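Caltance: Frequently Asked Questions

6 min read

Questions sent in since the July release of the Caltance code and results. Answers refer to the current version of the report unless stated.

What is Caltance?

A training method for two-arm policies that handle soft household objects. It adds a second prediction target, contact timing, to an otherwise standard imitation policy. At each step the network outputs an action chunk and, for each arm, an estimate of the time until the next contact change. The second output is used during training and for chunk truncation at run time. It is not sent to the arm controllers.

Why predict contact timing?

In our baseline runs, most failures on pillows and cushions began with one arm closing while the other was still moving. Rigid objects tolerate this. A cushion deforms, and the second arm then reaches for a corner that has shifted. Truncating the chunk at the predicted contact change forces a new observation before the next grasp.

How much data was used?

The main set holds 413 demonstrations, all teleoperated. Of these, 313 were used for training and the remainder for validation. Evaluation trials were run separately and are not part of either split.

What is the relation to Istum?

Istum is the earlier single-arm version. It shares the image encoder and the data format. Checkpoints are not interchangeable, as the action head has a different width. Istum demonstrations can be converted with the script in the tools folder, but the contact labels have to be regenerated.

How are contact labels produced?

From gripper motor current and finger opening, with a threshold per gripper. No manual labeling is needed in most cases. Very soft objects produce a weak current signal, and for these we recommend checking the labels against the wrist video. The viewer, Strebel, plots both on one timeline and allows a label to be dragged to another step.

Does the policy use an external camera?

No. The released policies take wrist views and joint positions only. We trained a variant with a fixed overhead camera. It did better on first approach and worse when the furniture was moved between trials. The variant is described in the appendix and is not supported.

What does the policy see when fingers block the object?

Finger occlusion is constant and is left in. Early versions masked the fingers out. Masking removed information about finger opening and made contact estimates less stable, so it was dropped.

Do finger coverings need to match ours?

No, but they should not change between collection and evaluation. A new covering alters both the image and the current threshold. Run the calibration routine after any replacement. It takes 90 seconds per gripper.

What do the wrist views look like in a home setting?

Both views below are at full field of view, before the resize applied at the network input.
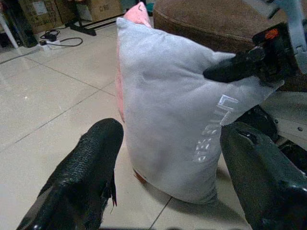
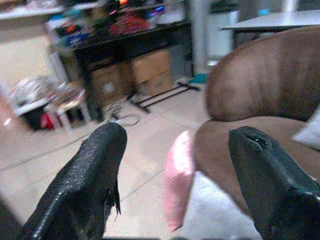
Wrist-camera views from the cushion and pillow work, same location. First view: a second gripper holds the top corner of the gray cushion.

Can I cite the Stiltunance benchmark numbers?

Not yet. The Stiltunance task list was revised after our runs, and 129 trials have to be repeated under the new reset rules. The table in the report is marked preliminary for this reason.

14 shares | 3 comments

This site uses cookies to measure traffic. Accept | Manage settings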